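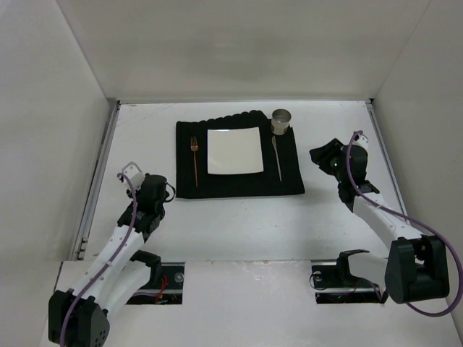

Frequently Asked Questions About the Skelholm Election

I follow Skelholm politics a bit too closely, and every time a vote comes up my inbox fills with the same handful of questions. So I've put my answers in one place. I'm a blogger with a vote and plenty of opinions, so for anything legal please go to the election office.

Last updated 26/09/2023

What exactly are we voting on?

All the seats on the island assembly, plus the job of First Councilor. You get two ballots, one for each. People mix them up every single time (I did it myself my first year), so read the heading before you mark anything. The assembly passes the budget and the local laws. The First Councilor picks the cabinet and runs the day-to-day business, and can send a bill back to the assembly once.

When is it?

February. I know, I know — February in Skelholm, with the ferry on its winter schedule! There's been talk of moving the vote to the spring for as long as I've been writing this blog, and the bill to do it died in the last session without ever getting to the floor.

Who are the parties?

There are three that matter. The Harbor Union has run the place for the last two terms and has its base in the capital, Brurkel. The Rural List is strong in the Goder valley and pretty much nowhere else, but it's so strong there that you can't build a majority without at least thinking about it. Then there's the Reform Bloc, which split off from the Harbor Union after the fuel tax fight and still doesn't seem to have forgiven anyone.

How does a candidate for First Councilor win?

You need more than half the votes. If no candidate gets there, the top two go to a runoff two weeks later. Last time the Harbor Union's candidate took 60% in the first round, so there wasn't one, and a lot of younger voters have never seen a runoff at all.

So why did everyone call that result a disappointment?

Good question, and I get it a lot! It was a big win on paper. But look at the map and it was really two elections. Brurkel and the coast went one way by huge margins, and Goder went the other way by margins nearly as big. The new First Councilor started out with hardly a friend in the valley, and the road money argument that ate up most of the first year came straight out of that.

How do assembly seats get handed out?

By party list, in proportion to the vote, with a 5% threshold. Fall short of that and you get nothing. Small parties hate it. I used to think it was a fair trade for keeping things stable, and I've gone back and forth since — the last assembly wasn't exactly a model of calm.

What's the Panicker Rule?

It's the one that says a cabinet has to include at least one member from each district. It takes its name from the Panicker Report, which was written after the old Goder boycott and which I'd recommend if you have a free weekend and a lot of coffee. Supporters say it keeps the valley at the table. Critics say it fills cabinet seats with people the First Councilor doesn't trust and never calls. I think both sides have a point, though I'd keep the rule.

Does turnout matter?

For the result, yes, very much. Legally, only a little: if turnout in a district falls under 40%, the vote there has to be held again. Goder came close last time, mostly thanks to snow on the pass. If the parties have any sense, they'll be lining up rides already.

Can I vote if I live off the island?

Yes, as long as you've been registered here within the past 7 years. Ask for your mail ballot early. Envelopes that come in after the polls close don't get counted, whatever the postmark says, and I hear from upset readers about that one after every election.

What do I bring to the polling place?

A photo ID. Your voter card helps the line move but you don't need it.

Who do you think will win?

The Harbor Union finishes first in the assembly, I'm fairly sure of that. First Councilor is harder to call. If the Rural List and the Reform Bloc agree on one candidate, we get a real race, and maybe that runoff. They've had dinner over it twice that I know of, and both times they came out arguing about fishing quotas.

Can I send you a question?

Please do! Use the contact form in the menu. I read everything, but I'm slow in the last week before a vote.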